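Kurkari Lab
Oct 16, 2018

Budget season for the arm cell, so I'm putting my notes here for anyone else pricing one out.

The arm was the easy part. One quote, one number, signed in February. Everything around it came out of a different line and most of it got left off the first draft.

Spare finger plates: $288 a set. We asked for one set. Ask for two – Presstead takes weeks to ship them.

Cables and power strips: I put down $100 and Yaneth Quintero sent it back. It's $200 now.

Table: we already had one. Check the height before you count it as free.

Trays and test items are cheap. Toy food, small packages, whatever you can get in bulk. Haruto Tsuji buys ours and keeps the receipts in one envelope.

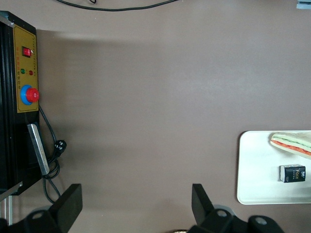

The line I'd fight for next year is safety hardware, $600 in our plan. Rūta wanted to trim it and I said no. Get a control box with its own stop button, a big red knob you can hit without looking, and a separate power switch. Ours has the knob and a rocker switch on one yellow panel. Leave table space for the box too, plus the cord, and draw that on the layout before you order trays.

Next up is the service contract. Kulia's quote is in, still waiting on Alvarado.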